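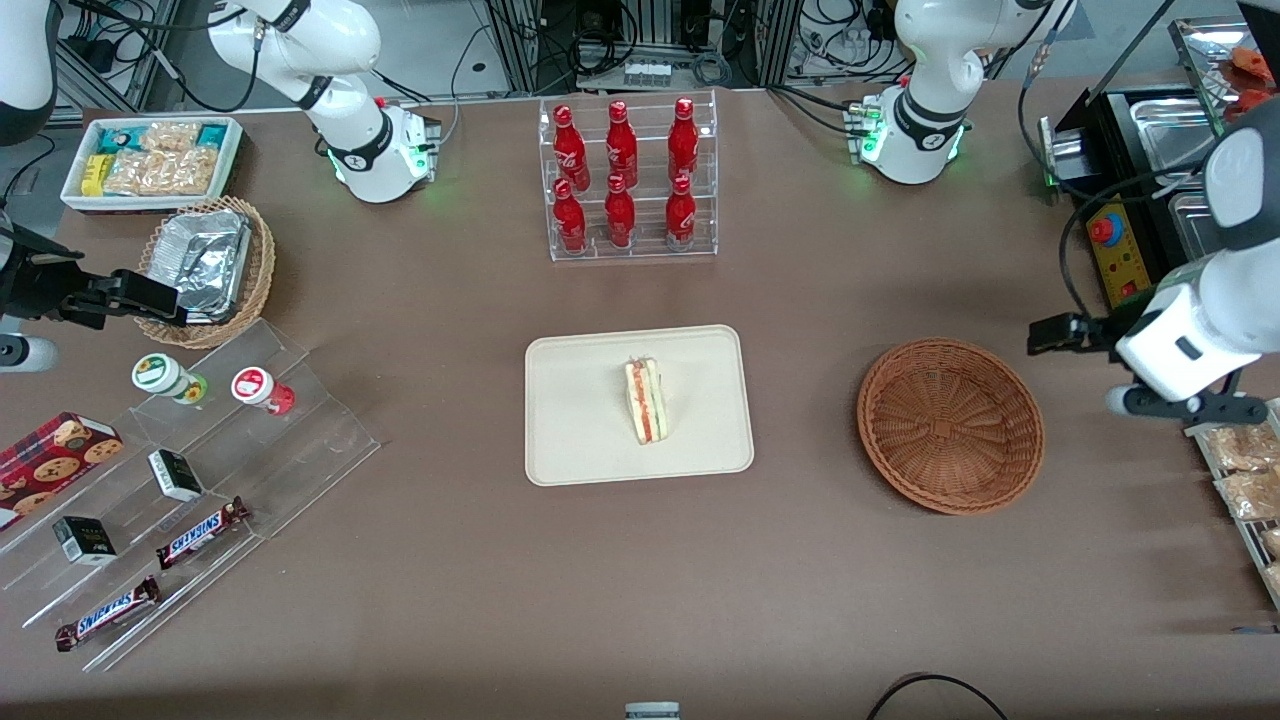

Figure 2. Wodden two-arm serving station with counter items set out, both grippers extended over the work area.

4.3 Laying out the counter

This section applies to the Wodden serving station supplied by Nindwood. It should be read by the person responsible for daily set-up. Section 4.2 (Securing the arm bases) must be completed first.

1. Confirm that the indicator lights on both arm bases are green. If any other colour is shown, refer to Section 7.

2. Place the serving tray at the centre of the table. The tray must lie flat.

3. Stand the tiered bottle rack behind the tray, between the two arms. Load the upper tier first, then the lower.

4. Set the stepped shelf along the left side at an angle to the tray. Jars go on the upper step; boxes and bars go on the lower steps.

5. Position one basket beside each gripper. The basket on the right is to be left empty at start-up.

6. Set wrapped sandwiches upright on the tray, one at a time.

7. Select Counter Layout on the control screen and enter code 478. The check cycle lasts 152 seconds.

Note: Baskets may be tilted slightly, but the rim must stay clear of the shelf - a basket resting against it will be reported as a fault.

Caution: Keep hands and loose clothing away from the table while the check cycle is running. Do not block access to the red emergency stop button.

Caution: Cables must not cross the area between the tray and the arms.

Questions on this section should be addressed to Ashraful Ranasinghe, Product Support, Nindwood.

Section revised Dec 12, 2022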